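Notes from the Snack Counter
Flimcombe Lab newsletter, 8/23/26

Many of you have written in since February to ask how the Skilley project is coming along, and I'm delighted to say there is finally something to report, so please settle in with a cup of coffee! For those who have joined us lately, Skilley is our method for teaching a two-armed robot to pack a small meal tray from a spoken order. The old approach (we were all rather fond of it) learned each order from start to finish, and it did very nicely until you asked for something it hadn't practiced in exactly that sequence. Skilley breaks the order into short skills, each learned separately from demonstrations, and a second, smaller model decides which skill ought to come next.

We recorded 756 demonstrations over the spring and early summer, with a person guiding the arms by hand. Each one is stored with the views from the wrist cameras as well as the fixed one, and it's the wrist view that has taught us the most. A fixed camera is lovely for seeing where everything sits, but it loses sight of small things just as the fingers close in. 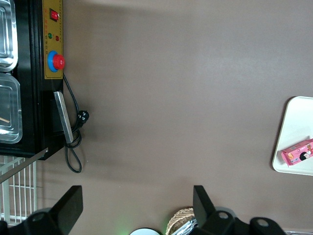
Wrist camera view, with the appliance on the left and a tray with a pink carton at the right.

We then ran 200 test orders with the layout of the counter changed between batches. Leaving out the wrist views hurt most on anything soft or wrapped, and sandwiches were the worst of the lot. They squash, they slide, and no two of them sit quite the same way. After a good deal of fiddling we let the model correct its grip 5 times during each approach, where before it committed once and hoped for the best - a small change, but drops on the sandwich skill fell from 9 in a batch to two.
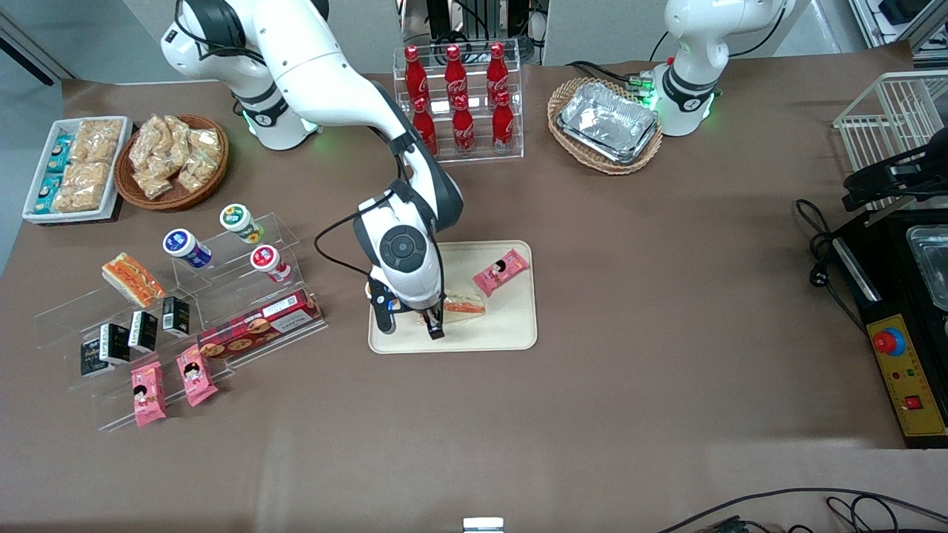 Dong, reading a draft of these results, wondered whether the gain came from the extra corrections or simply from the arm moving more slowly, and asked if we had tried the old method at the same speed. We hadn't, and it was a very fair question! We have since begun those runs with the speed matched, and the early batches still favor Skilley, though by less than I had hoped.

The other thing still on our list is the choosing model, which now and then repeats a skill it has already finished. Skodonov has kindly lent us computing time to retrain it on longer orders, and the speed-matched numbers will go into the next issue along with whatever we learn from that.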